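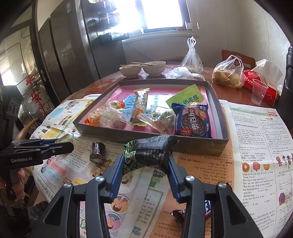

Page 2

Planning for gripper kit, what would you spend on first?

Posted by tealeaf_tam, October 19, 2020

Hello all, and thank you for the kind replies on page one! Our little budget at Kinbridge has been agreed at last, so I can ask properly. We want two hand-held grippers for picking snacks in and out of a shallow box, and I'm torn between the Vasier pair and waiting until July for the Manzano ones. I do love the ribbed blue pads on the sort we've been trying, they seem kind to a crinkly packet.

oldspanner: Don't wait. We waited for ours and spent 8 months with nothing to practise on. Buy the pair, and put 1,000 aside for spare pads and pivots.

mossy_bee: I'd have to disagree there (sorry, spanner!). That's a lot to leave sitting in a drawer. We keep 7 spare pads at Trallness and spend the rest on storage, which you'll want sooner than you think.
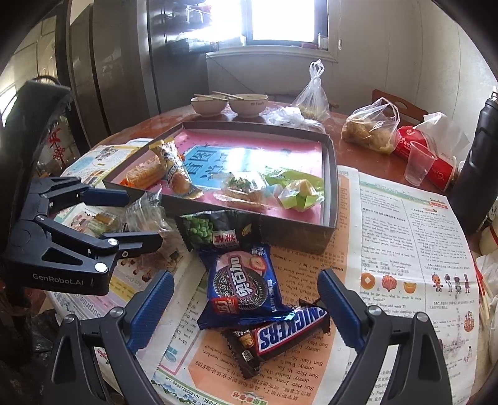

Peas, Oreo and Snickers, with a gripper arm either side.

tealeaf_tam: Lovely, thank you both. Does anyone budget for the groceries separately? Ours come out of the same pot and I'm not sure that's wise.

oldspanner: Separately, always. And I still say spares first.

mossy_bee: Same pot here, and we manage fine. Do ask Vasier about delivery before you sign, though.

Related threads
Vasier or Manzano for small packets?
Spare pads: how many to order
Sharing kit between two sites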